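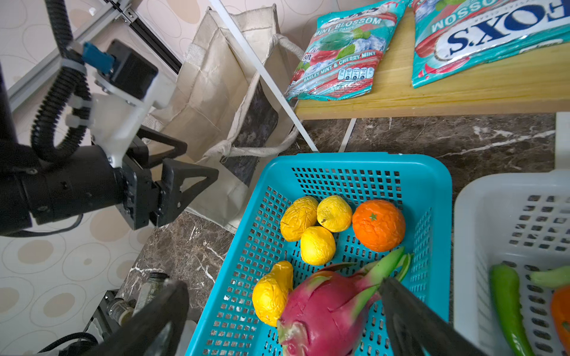
The Ferry to Trutden

Padma missed the four-ten by the length of a parking lot. Ran the last bit anyway, bag banging on her hip, shoes wrong for it. The man at the rope just shook his head. Next one's at six, he said. If there's a next one.

If?

He pointed at the water. Gray, lumpy. Wind coming down the channel from Hatska the way it did in April, except it wasn't April, it was nearly summer and she'd packed for summer.

So. Waiting room. One bench, one heater, a snack window with the shutter down. A man at the far end of the bench with a cello case, or what she took for a cello case, standing up between his knees like a kid he was minding.

She called her aunt. No answer. Called again. Her aunt's phone lived in a drawer, everybody knew that, you had to ring until the drawer annoyed her.

"What," said her aunt.

"I missed it. I'm getting the six."

"Who is this?"

"It's Padma."

"Padmavathi Palaniappan," said her aunt, full name, as if reading it off a summons. "The reading is at seven. He won't wait. He's charging by the hour, you know what he charges?"

"I know."

"He's eating my cookies."

"Can't you start without me?"

Long breath. The drawer sliding, maybe. "It says both of us. In the room. Your grandfather wanted both of us in the room, so you'll be in the room." And she hung up, she always hung up like that, mid-air.

Padma sat. Sat on the cold end, then moved toward the heater, which meant moving toward the cello man. He shifted the case an inch to be polite.

"You for Trutden?" he said.

"Trying to be."

"Duván." He held out a hand. "Marulanda. I tune the piano over there. At the hotel."

She looked at the case.

"Tools," he said. "And a coat. It's just a good case."

She laughed, which she hadn't planned on. First time in what, five days? Since the call. Since the drawer had opened the other way and her aunt's voice had come out of it, small, saying he's gone, he went in his chair, the radio was on.

They talked, the way you do. The hotel piano was a Cortés, he said, old one, hated the salt, he went over every other month and pulled it back to pitch and by the time he was on the boat home it was allready sliding. The hotel kept paying. He kept going. There was a girl in the kitchen who played it after close and she was good, really good, and he figured he was tuning it for her, mostly.

"Does she know?"

"Know what? I've never met her. I hear her from the room upstairs."

Rain now, sideways. The rope man came in stamping and stood with his back to the heater so that all of them got none of it.

"They're deciding," he said.

"Who's they?"

"Captain."

Half an hour. Padma read the ferry rules on the wall. Read them again. No bicycles on the upper deck. Dogs on leads. There was a framed picture of the old boat, the Provurine, and under it the day they took her off the run, 2018-06-27, and a row of signatures gone brown. She leaned in. Third from the left. She knew that P, the ridiculous tail on it, he'd signed her school reports with that P.

"That's my grandfather," she said, to the room.

The rope man turned around. Looked at her, properly this time. "You're Palaniappan's?"

"Granddaughter."

"He was engineer on her when I started. Threw a wrench at me."

"That sounds right."

"Missed," said the rope man. "I think on purpose. I was sorry to hear." He took his cap off, looked at it, put it back on. Went out into the rain again and left the door banging.

Duván got up and shut it.

She hadn't cried at the office or on the bus. Didn't cry now either but it was close, it was right there behind her nose. Over the wall clock she could hear the boat's engine, a thump and a thump and then a kind of swallow. He used to do that noise for her. At the kitchen table, with his cheeks. He'd say that's a healthy one, hear it? And that, that's one wants looking at.

"What's he left you?" said Duván. Then, fast, "Sorry. Not my business."

"The house, half. Me and my aunt. She wants to sell and I don't, or I want to sell and she doesn't, it depends who phones who." She rubbed her eyes. "535 dollars in a savings book. He told me that number himself, at Christmas, very proud. And there's a letter. I don't know what's in the letter."

"Maybe it's just a letter."

"You didn't know him."

The door again. The rope man, dripping. "He'll go," he said. "He says if you're coming come now, he's not sitting on it till six. It'll be rough. You'll be sick."

"I'm never sick," said Padma.

She was sick before the second buoy. Hung on the rail with Duván holding her bag and, because she'd yelled at him to, not looking. The spray got down her collar. The engine went thump and thump under her feet and there was no swallow in it at all now, it had smoothed right out, and she thought healthy one, and was sick again.

Then the point, and the lee of it, and the water went flat like someone had put a hand on it. Lights along the front. The hotel with its porch lit. On the jetty one short figure in a raincoat much too big, a man's raincoat, his, the yellow one with the tape on the elbow. Her aunt, who never met boats. Who'd said for 93 years her family had met boats and she was done with it. It hadn't been 93. She liked the number.

"You're green," said her aunt, when the ramp was down.

"I know."

"He's eaten every cookie. He's started on the crackers." She looked past Padma at Duván and his case. "Who's this, is he the undertaker? We've had the undertaker."

"Piano," said Duván.

"Hm," said her aunt. She took the bag off him. Then she took Padma's hand, hard, and put both hands together into the raincoat pocket, where there was a pencil stub and a bus ticket and a lump of something that might once have been a mint, and they went up the hill like that, going to fast for the shoes, with the rain coming in off the harbor behind them.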